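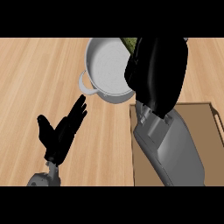
4.3 Recording a demonstration by remote control

The Ulero brochure says 3 demonstrations will teach a task. Plan on 30, and budget for throwing some out.

1. Reset the simulated table. Check that the pot and the cardboard box have loaded before you take control.

2. Bring the left hand in slowly towards the pot's side handle. Stop short, with bare table still showing between fingertips and handle, and line up from there.

3. Park the right arm over the box and leave it alone until the left hand has its grip.

4. Press Record and do the task at one steady pace.

5. Play it back at once. Delete any take where you hesitated — the policy will learn the hesitation too.

NOTE: The "quality score" mostly rewards short takes. Trust the playback.

CAUTION: A clean run in simulation tells you little about a real bench. Keep the speed limit at 20 per cent for the first hardware trial, whatever colour the status light is.

Error 253 means the hand tracking has dropped out. Recalibrate, then start again from step 1.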